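# Why Do Plates Dry All By Themselves?

You wash a plate. You walk away, possibly to avoid washing a second plate. When you come back, the water has gone. Who took it?

The air did. Air is a terrible thief, and it steals very small things.

Water is made of tiny bits called molecules, and they never sit still. They jiggle and bump into each other like kids in a lunch line. Every so often one near the top gets bumped so hard that it flies off into the air. Grown-ups call this **evaporation**, a long word for "leaving."

One drop holds more molecules than you could count in 4,000 lifetimes, so please don't start.

## How to hurry it up

Warm water dries faster than cold water. Heat makes molecules jiggle harder, and more of them escape.

Moving air helps too. If the air over a puddle is already full of water, some of it drops right back in. A breeze pushes that damp air along and brings in a drier batch.

Then there's gravity, which does most of the work and gets none of the thanks. Stand a plate on its edge and the big drops run straight off. Lay it flat and you have made a very shallow pond.

## Try it

Put 2 spoonfuls of water on a flat plate and 2 more in a narrow cup. Leave them side by side and check after breakfast tomorrow. The plate should be winning. Its water is spread out, so more molecules are near the top with a way out.

Then wash the cup. Sorry.

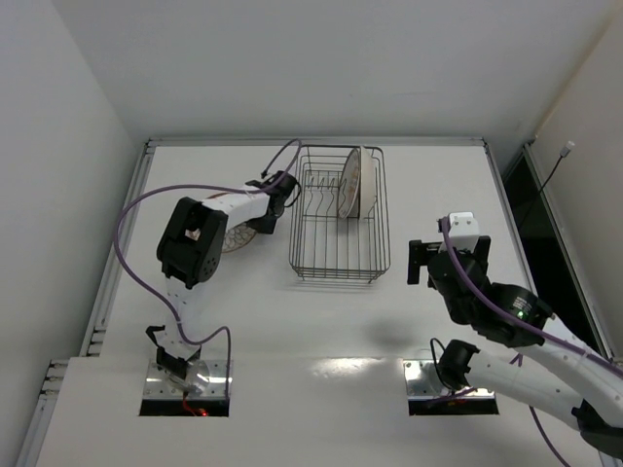 *Two dishes standing on edge in a wire rack.*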